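Notebook > Bench notes > Finishes

November - 4 min read

Second round on the oil-and-wax finish. I wrote up the first batch too fast, so here's the slow version for whoever picks up the Minja boards after me.

Same recipe as before except I cut the Trirkik oil back to 62 grams per 100 of wax (last time it never quite set up, and everything in the drawer got sticky - sorry!). Melted it in the double boiler, stirred until clear, off the heat by 3:40. Made 276 grams in all, which fills the two Foscombe tins with a bit left for the jam jar.

Put it on thin with a rag and buffed after 50 minutes. Tumaini Athumani says I should wait overnight and I'm sure she's right, but I wanted to see the fast version fail first. It hasn't yet, on the maple offcuts anyway. The walnut went blotchy at one end and I'm blaming my sanding, not the wax. 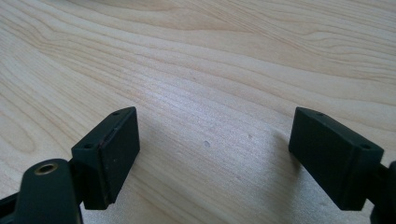
Tabletop grain, pale with a slight sheen. The swirls are up at the top right.

To do: water ring test with a cold glass, then a hot mug. Ask Roltgate if they still sell the wax in pellets, I'm tired of grating it. Also label the jam jar - it looks far too much like honey.

Questions: bench-notes desk, ext. 62 | © Foscombe Workshop | Back to top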